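**Re: [pantry-list] Deposit plan for the Wetham co-op**

Solène Gilbert wrote on 2021-05-19:

> Pons will take back every juice bottle we sell and refund the deposit. They say 46 stores already do it. Could we vote before July?

I've read the flyer twice and I'm not sold. Orange juice is most of what we'd be returning, so let's start there.

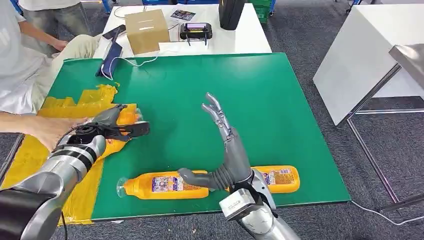
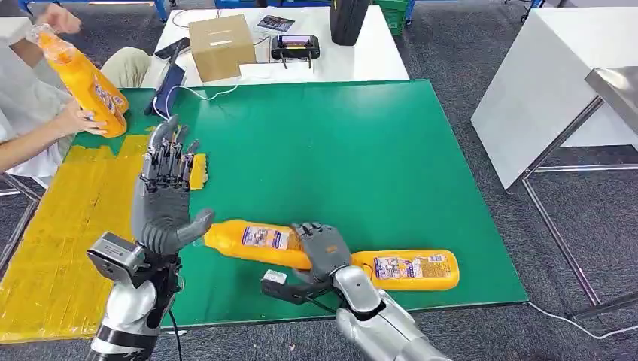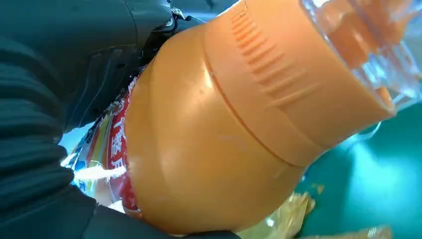
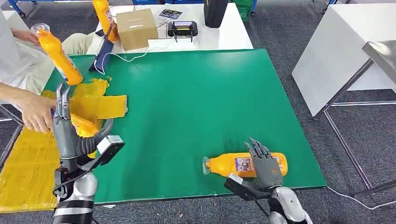

## What I'd want answered first

- Who washes them? Pons says "collected clean", and that sounds like us.
- Where do they sit? We have 32 feet of shelf in back - all of it full.
- The flyer claims 2484 bottles saved per store. Per year? Per month? It doesn't say.
- Naliline promised us much the same thing with the oil jugs. We got some 2 pickups out of them and then silence.
- I'm told the caps have to be sorted separately. I'm not taking a Dremel to the stuck rings, and I doubt anyone else is.

Solène, can you get the Pons contract itself, with the pickup dates in it? I'd vote no on the flyer alone.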